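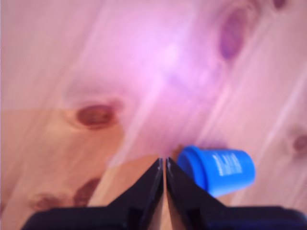 Bench 2 – Pre-Session Check for Hand-Guided and Remote Teaching
Wollow workshop, Plirkidden site
To be filled in before the first demonstration of the shift and again after any gripper change.
Mark each line OK, FIX or N/A. Comments go under the line they belong to, and please write plenty of them! The last round of comments got us a better pedal and a better stop button.

SECTION A – THE BENCH

A1. Bench top wiped, no grit or dried dough. OK
A2. Bench top clamped at all four corners. OK
A3. Glare on the wood checked in the wrist camera view. FIX
Comment: There's a wide bright patch across the wood and it washes out the grain. Dark and colored objects still stand out nicely, but anything pale set down in the glare is going to be hard for the remote operator to find. Try the blind half down before the afternoon block.
A4. Knots and dark streaks in the pine noted for the operator. OK
Comment: I love this bench top, but a new operator took a knot for an object last month and drove at it. Point them out on the first run.
A5. Only the object being taught is within reach of the arm. OK

SECTION B – THE GRIPPER

B1. Both fingers seated, screws snug. OK
B2. Fingertips meet evenly when closed. OK
Comment: Closed on the paper strip, held it the full width. Lovely.
B3. Finger pads free of tears. OK
B4. Cycle count under 2,000 since last pad change. OK
Comment: 146 on the counter, so these are practically new.
B5. Grip force set to the soft-object profile. FIX
Comment: It was still on the block-stacking profile from the last task. Changed it and ran B2 again. Whoever closes out a task, please set this back – a plastic cup will not survive the block setting.

SECTION C – STOPPING THE ARM

C1. Red button on the bench stops the arm. OK
C2. Red button at the remote station stops the arm. OK
C3. Letting go of the hand-guiding grip holds the arm in place, with no sag. OK
Comment: Tried it low over the wood and with the arm stretched out. Rock steady both times.
C4. Loss of the remote link stops the arm. OK
Comment: Pulled the cable in mid-move. Stopped right away.
C5. Speed limit set to 30 percent for teaching. OK

SECTION D – THE TASK (small cup lying on its side, pick up and stand upright)

D1. Cup empty, no cracks at the rim. OK
D2. Start positions vary between demonstrations. OK
Comment: Keep some starts right up beside the fingers. Those are the awkward ones, where you have to back off and come around, and they are great demonstrations when they're done calmly.
D3. Open the fingers fully before moving over the cup. OK
D4. Approach slow enough for a sharp camera view. FIX
Comment: Playback is soft in places and the white print on the blue cup can't be read. Slow down for the last stretch.
D5. Bad demonstrations flagged, not deleted. OK
Comment: 23 good ones saved under the task name Ham. Flagged ones are in the same folder.

SECTION E – PEOPLE

E1. Hair tied back, sleeves above the wrist for hand guiding. OK
E2. One person guides, one person watches with a hand near the button. OK
E3. Remote operator says "moving" before every start. OK
Comment: Really good today, loud and clear every time.
E4. No reaching in for the cup while the arm is live. FIX
Comment: Happened once during a reset. Use hold mode, wait for the light, then reach. Went over it with both operators on the spot.

OPEN ITEMS
A3: blind, then recheck the camera view.
B5: add the force profile to the close-out sheet.
D4: short practice run at the lower speed before recording again.
E4: watch the resets for the rest of the week.

Bench 2 may be used for remote teaching once A3 and D4 are rechecked. Hand guiding can go ahead now. The sister sheet for Bench 3 (the Bastard file project, metal parts) has its own force limits, so don't copy the settings across.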